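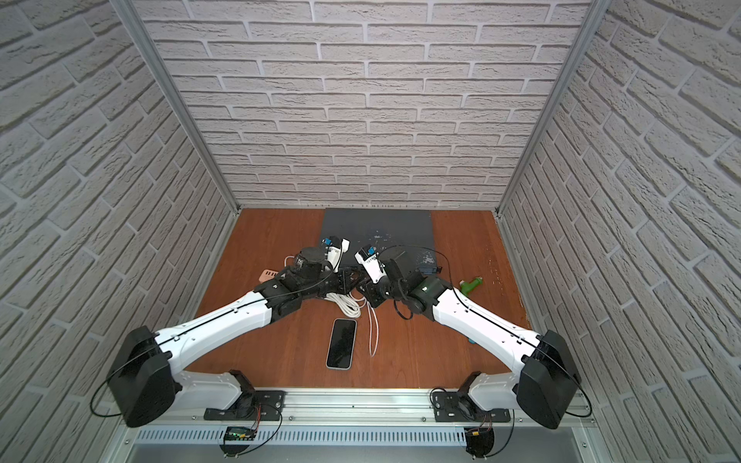 3.2 Surface texture and the perception of small rooms

Judgments of room depth depend on several cues that are normally present together: the convergence of wall edges, the change in texture size with distance, and the height of the floor line in the field of view. Regular masonry is a strong carrier of the second cue. In Figure 1 the rough-faced brick pattern of the two side walls looks larger and more distorted toward the outer edges, while the back wall, seen more squarely, keeps its rows even between gray mortar lines. A reader given only the side walls could still recover the direction of the back wall from the brick courses. The same reader given a plain painted surface would have to rely on the corners alone. The present section reports how far this difference carries over to numerical estimates of depth when the wall finish is varied and the geometry is held fixed.

Figure 1. Brick-textured side and back walls under perspective. The reddish-orange wooden floor has a fine grain, and the smartphone lying on it provides a familiar-size cue.

Materials were taken from the Haworth interior set, which contains 3,000 rendered views of rectangular rooms. Each room was rendered with four wall finishes: plain matte paint, horizontal boarding, running-bond brick, and an irregular plaster with no repeated unit. Lighting was diffuse in all cases. Views with windows or visible doors were excluded, as these supply a scale reference of their own and would have confounded the comparison. From the remaining views we drew 200 rooms, balanced for true depth and for the ratio of depth to width. Floor finish was assigned separately from wall finish, so that each wall type appeared equally often with grained wood, carpet, and smooth concrete.

Observers were recruited through the Brolham participant pool and were tested individually in a darkened room. All had normal or corrected vision. Each observer saw 30 practice views followed by the main block, in which every view was displayed for 800 milliseconds and then replaced by a gray field. The task was to set a slider to the depth of the room, expressed as a multiple of its width. Feedback was given in the practice block only. Sessions were run between mid-morning and late afternoon, and no observer took part more than once. A chin rest fixed the viewing distance at the center of projection, so that the displayed perspective was geometrically correct for the observer.

Responses were converted to log ratios of estimated to true depth. A value of zero indicates a correct estimate and a negative value indicates compression. We fitted a mixed model with wall finish, floor finish, and true depth as fixed effects, and with observer and room as random effects. Slider settings at either end of the scale were removed before fitting. Results were unchanged in direction when these settings were kept.

Depth was compressed under all four wall finishes. Compression was greatest for matte paint and least for running-bond brick, with boarding and plaster between them. The order of the last two depended on true depth. In shallow rooms the plaster and boarding conditions could not be separated, but in deep rooms boarding gave the more accurate estimates. We attribute this to the long horizontal lines of the boards, which act as additional convergence cues once the side walls become long enough for their direction to be read reliably. Brick supplies both the horizontal lines and a repeated unit of constant size, and its advantage over boarding was present at every depth tested.

Floor finish had a smaller effect. Grained wood laid parallel to the line of sight reduced compression slightly when the walls were plain, and had no measurable effect when they were brick. This interaction suggests that observers do not simply add the available texture cues. Once one large surface provides a usable gradient, a second contributes little. The result agrees with the weighting scheme of the Pronia model, in which the cue with the lowest variance dominates the combined estimate, and is harder to reconcile with the averaging rule used in the Batari model. The two make different predictions for brick walls over carpet, where the Batari rule expects a loss of accuracy that we did not observe.

Two limits should be noted. First, the brick unit in the rendered rooms had a single size. Observers may have learned this size during practice and used it as an absolute scale, and a version of the task with unit size varied from room to room is needed to rule this out. Second, printed or molded brick finishes often repeat the same group of units at short intervals. Such repeats introduce a coarser pattern on top of the courses – one that was absent from our renderings – and its effect on depth estimates is not known. Section 3.3 addresses the first of these points by scaling the brick unit independently of the room and comparing the resulting estimates with those reported above.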